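Brendbridge Footbridge Refurbishment
Interim Progress Report to the Hokar Fund

Reporting period: second interim
Issued Jul 30, 2022

1. Status

The project remains within the approved budget. The program is nine working days behind the baseline issued with the grant agreement. Four of those days were lost to high river levels in the first half of the period and five to the late release of the second batch of galvanized fasteners. The end date for the main works is unchanged. The float between deck completion and the load test has been reduced from three weeks to eight working days.

Work completed in this period:

Removal of the timber deck on spans 1 and 2
Close inspection of all main joints on spans 1, 2 and 3
Replacement of fasteners on span 1 and the eastern half of span 2
Bearing survey at both abutments and at pier A
Coating trials on the downstream parapet

Work planned but not completed:

Replacement of fasteners on the western half of span 2
Bearing replacement at pier B (access scaffold not yet certified)

2. Background to the fastener item

The condition survey submitted with the application assumed that fasteners in the secondary bracing could be kept, subject to cleaning and re-tightening. The survey was carried out from the deck and from a boat, and the undersides of the lower connections were not reached. Once the deck boards were lifted on span 1 it was clear that this assumption would not hold. Section loss under the nuts was in many cases greater than 20 percent of the shank area, and a number of bolts sheared during the first attempt to release them.

The engineer's revised schedule calls for full replacement. The structure contains 3,123 bolted connections of all sizes. Of these, 1,000 are in the main truss joints and were always included in the scope. The change affects the secondary bracing, the deck hangers and the parapet brackets. The cost effect is covered in section 6.

Replacement is carried out one bolt at a time. No joint is allowed to have more than one open hole at any point, except at the parapet brackets, where two may be open if the bracket is clamped. The sequence is slow but avoids temporary works under the span, for which the river authority would have required a separate permit.

3. Fastener supply and checking

The replacement fasteners are hot-dip galvanized and supplied by Bredura as matched bolt, nut and washer sets. The nuts are tapped oversize to allow for the coating thickness. The first delivery of 600 sets was accepted. The second delivery, also of 600 sets, was held after a bench check found that some nuts would not run the full length of the thread by hand.

The bench check is simple. The nut is started with the fingers and run to the end of the thread and back, with no wrench. A set that binds is put aside. The check was written into the site quality plan after the first delivery, when two sets seized during installation and had to be cut out.
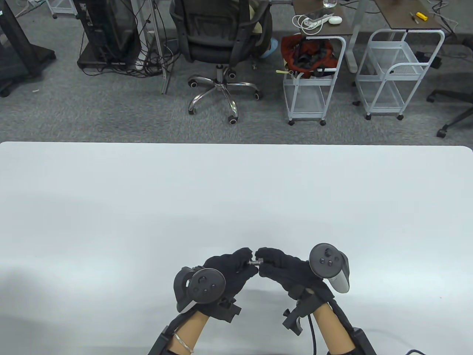 The cause of the binding was excess zinc in the thread roots, the result of insufficient spinning after the bath. Bredura took back the held sets, re-spun and re-tapped them, and returned them with a fresh certificate. The full batch was then checked again on arrival and released for use. A small quantity was retained for coating thickness measurement, and all readings were above the specified minimum.

Two changes have been made to the procedure. The supplier now runs the same check before dispatch and records the result by box. On site, nuts and bolts are kept together as supplied and are not mixed between boxes, so that any later problem can be traced to a bath number.

Lubrication has also been reviewed. The original method statement allowed a general-purpose grease. This gave a wide scatter in tension for a given torque in the trial assemblies, and it has been replaced by the wax-based product recommended by the fastener supplier. The tightening method for the main joints is unchanged: snug tight, followed by a marked part turn. Torque readings are recorded for information only.

4. Inspection findings

4.1 Main trusses

The main truss members on spans 1 and 2 are in better condition than expected. Pitting is confined to the lower chord within two panels of each pier, where debris had built up against the connection plates and held moisture. The deepest pit is 2.1 mm in a 12 mm plate. The engineer has confirmed that no plating is needed at this location, provided the drainage detail is altered as described in 4.3.

Span 3 has one gusset plate with a crack at the edge of a bolt hole. The crack is 14 mm long and appears on no previous inspection record. It was checked with dye penetrant and then with magnetic particle testing. The plate will be replaced. Temporary clamping is in place and the span remains closed to all but site traffic.

4.2 Bearings

The bearings at the east abutment are serviceable after cleaning. Those at the west abutment have seized. Measurements taken morning and afternoon over ten days showed no movement at the bearing, with the thermal movement instead being taken up by flexing of the pier. This explains the horizontal cracking noted in the original condition survey near the top of pier A. Replacement elastomeric bearings for the west abutment have been ordered and have a lead time of seven weeks.

4.3 Drainage

The original deck had no formal drainage. Water passed between the boards and fell on the lower chord. The new deck will have a slight crossfall toward a collecting channel on the downstream side, discharging clear of the steelwork. This adds a small amount of dead load, which has been included in the revised assessment.

4.4 Timber

Recovered boards from span 1 were graded as they came off. A little over a third are sound enough for reuse in non-structural positions. They are stored under cover in the Kumarasinghe yard, on bearers, with spacers between layers. The rest have been removed as treated timber waste and the transfer notes are held in the project file.

5. Coating trials

Three systems were applied to adjacent panels of the downstream parapet. All were prepared by hand tool to the same standard, since blasting over the river is not permitted without full enclosure. Adhesion was tested after 28 days.

System A (two-part epoxy primer, polyurethane finish): acceptable at all test points
System B (moisture-cured urethane): acceptable at all but one test point, where failure was in the old coating below
System C (single-part alkyd): below the specified value at half of the test points

System B is proposed. It tolerates the humidity found at deck level in the early morning, which would restrict System A to a few hours of application per day. The failed test point has been put down to an area of old paint that should have been removed, and the preparation note has been made more specific. System C is not being considered further.

6. Cost

Expenditure to the end of the period is 47 percent of the approved total, against a forecast of 51 percent. The underspend is mainly a matter of timing and relates to the pier B bearings and the west half of span 2.

The additional fasteners and labor described in section 2 will be met from contingency. After this allocation, 38 percent of the original contingency remains. The replacement gusset plate on span 3 is a further call on it, but the plate itself is a small item and the main cost is the extended hire of the access platform. No increase in the grant is requested. Re-working of the held fastener batch was carried out at the supplier's expense.

The saving from reusing timber has been left out of the forecast until the span 2 boards have been graded.

7. Risks

River level. The scaffold at pier B can't be used when the gauge upstream is above the agreed mark. Work inside the river must finish before the seasonal restriction begins in November. At present there are twenty working days between the planned completion of pier B and that restriction.

Seized bearings. Jacking at the west abutment will release a load that can't be calculated exactly. The jacking plan – now at second draft – uses stepped lifts of 1 mm with a hold and a survey reading at each step. The plan will be sent to the Fund's technical adviser for information once it has been checked.

Further defects on span 3. The deck has not yet been lifted on this span. If the hidden connections are in the same state as those on span 1, the current allowance is sufficient. If additional gusset plates are found to be cracked, it isn't, and a revised estimate will be issued within ten working days of the finding.

Public access. The diversion by the road bridge is in use and is signed at both ends. Complaints received so far concern lighting on the north path. Two temporary columns have been installed there and a third is on order.

8. Next period

Complete fastener replacement on span 2
Certify the scaffold and replace the bearings at pier B
Lift the deck on span 3 and inspect
Replace the cracked gusset plate
Jack and re-bear the west abutment, subject to approval of the plan
Begin coating of span 1 with System B, subject to the Fund's agreement

9. Decisions requested

The Fund is asked to agree the use of contingency set out in section 6 and the selection of System B. Agreement on the coating is needed within three weeks to hold the application dates for span 1. The test certificates, bearing movement readings and updated program are attached as Annexes A to C.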